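Shetty Storage Lockers – Frequently Asked Questions
Last revised in May. Questions about invoices go to the Govton office.

What sizes are available at the Skiltport site?
Small, medium and tall. Small lockers take a backpack or a carry-on bag. Medium lockers take a standard suitcase. Tall lockers are meant for skis, folded strollers and instrument cases. Interior measurements are posted on the inside of each door.

How do I open my locker?
Enter the locker number on the keypad, then your access code, then press the green key. The door releases for 12 seconds. If it is not pulled open in that time it locks again and the code must be re-entered. Codes are numeric only and do not contain a zero.

I entered the wrong code several times and the keypad stopped responding.
The keypad pauses after five wrong entries and resumes without any action from you. Pressing keys during the pause restarts it. If the keypad is still dark after a few minutes, call the desk at extension 2434 and give the locker number. Staff will ask for the name on the rental and the last four digits of the phone number used to book.

Can two people share one locker?
Yes. Add the second person under Rental Details and they will be sent a separate code. Both codes appear in the access log. The account holder can cancel the second code at any time; the second person cannot change or extend the rental.

What is the weight limit?
50 pounds for small and medium lockers. Tall lockers have no shelf, so the load rests on the base plate and the limit does not apply. 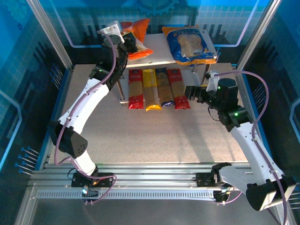
Items over the limit tend to bend the shelf supports, and the door then drags on its lower edge. Repairs of this type are charged to the renter. If your door already drags when you first open it, report it before loading the locker so the charge is not applied to you.

What may not be stored?
Fuel, solvents, fireworks, compressed gas, live animals, fresh meat or fish, and anything that leaks. Sealed dry food is accepted for rentals of one week or less. Lithium batteries may be stored inside the device they power – loose packs may not.

Is the building climate controlled?
It is heated in winter but not cooled in summer. Do not store candles, vinyl records or medication that has a temperature limit on its label.

How is the rental period counted?
From the time the first code is issued, not from the time the door is first opened. A one-day rental issued at 3 p.m. ends at 3 p.m. the next day. Extensions can be made online until the period ends.

What happens if I do not empty the locker on time?
The code is suspended and the daily rate continues. After seven days the contents are moved to the back office, tagged and held for 30 more days. Bring photo ID to collect them.

Are my belongings insured?
Basic cover of $800 per locker is included. It does not apply to cash, jewelry or documents. Claims need a dated receipt or bank record for each item. Geetha Poduval handles claims for both sites.

Do you still accept the old Voveck key tags?
No. The readers have been removed. Return the tag to either desk and the deposit will be refunded to the card on file.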